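Wekurine Open Rack, Two-Post Starter Kit
Posted in March by Gaspard Arnaud

Print this page | E-mail to a friend

I sell these, so take what follows as you like. The Wekurine open rack is a small frame for people who have a switch, a server and a box or two stacked on a shelf and are tired of it. The brochure calls it "studio furniture." It is a rack. It has black rails with rectangular holes, and it costs less than the Sostedance cabinet we used to carry, mostly for lack of doors and side panels.

The brochure also says it will "disappear into any room with wood finishes." I doubt that. Brown wood, blond wood, whatever you have at home, black metal is going to show up against it, and so are the cables. 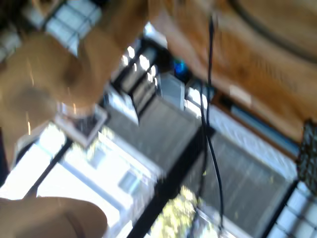

Cables are my main complaint. The kit comes with 6 fabric ties and a leaflet on "flow." If you own more than a handful of leads you'll run out before lunch. Buy a proper bag of ties, or use the Parnano clips, which grip better than they look. Leave slack at the front for anything you plan to unplug often, and don't bundle power with network just to make it pretty.

The optional board is sold as a "display-grade backing panel." I asked the maker what grade that was and got the brochure again. I'd skip it unless you already like the look of pale wood. Glossy boards pick up every lamp in the room – that bothers some people and not others – and a matte one from a lumber yard can be had cut to size.
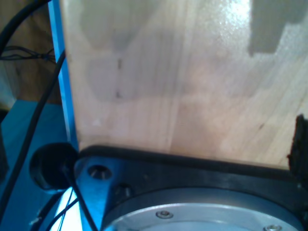

Delivery is slower than they claim. Allow 30 days. The Thepsuriya version uses the same hole pattern as far as I can tell, but its screws come in a different bag with a different thread, so don't mix them.

Square holes need cage nuts. Check what your own gear takes before you order, and measure its depth with the plugs in. People forget the plugs. Heavy servers want support at the back as well, and I wouldn't trust a "universal" ear kit until I'd tried it empty.

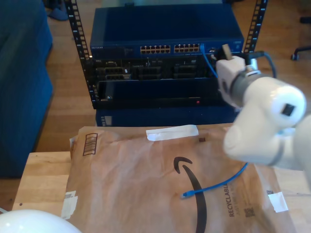 Netgear switch at the top, Dell server directly below.

Item no. 1169
Price: 800, rails and base only
Backing panel: extra, see my remarks
Cage nuts: not included, in spite of the old listing
Returns: unopened hardware bags only

Contact us | Copyright Gaspard Arnaud Equipment | Back to top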